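The Darno travel money wallet

I've been selling bits and pieces for holidays out of this little shop for years, and the one I get the most emails about is the Darno. So I've finally written it a proper page, updated 2019-08-09 with the new price.

It's a zip-round wallet with 7 pockets, one for each day of a week away. You put the day's spending money in the day's pocket before you leave home, and when the pocket's empty, you're done until breakfast. My husband thinks it's a bit like being given dinner money, and he's right, and I love it! We took ours to Flukunton in June with 400 pounds for the week and came home with enough left over for a takeaway (first time ever, I should say, we normally limp home on the credit card).

The pockets are stitched on three sides and open at the top, deep enough for notes folded once. Coins go in the zipped bit at the back. There's also a slot for receipts, which I never used to keep, but it's lovely to sit down in the evening with a cup of tea and see where it all went. Ice creams, mostly. And parking, don't get me started on parking.

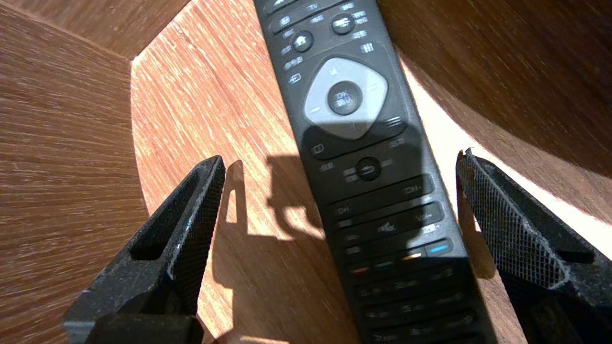
Clifford Beaudoin wrote to say the day pockets didn't suit him at all, as he pays for nearly everything in the first two days and hardly spends a penny after that. He labels his by type instead, with food in one, petrol in another, and a pocket he calls "daft things" that the grandchildren are allowed to raid. I've pinched the idea and now put a sheet of blank stickers in with every order.

If you're going for a fortnight, you can refill it halfway or buy two. I'd refill it, to be fair, two gets bulky in a handbag.

It comes in navy, mustard or a dark green that looks nearly black indoors. The cloth is wipeable, and sun cream comes off with washing-up liquid (ask me how I know). Please don't put it in the machine, the zip doesn't like it.

Size: 110 mm tall when closed, so it fits in most coat pockets
Pockets: 7, plus zipped coin section and receipt slot
Price: £5 each, stickers included
Postage: second class, free if you buy two or more

Mustard is out of stock until the next delivery. Email me if you'd like one put by.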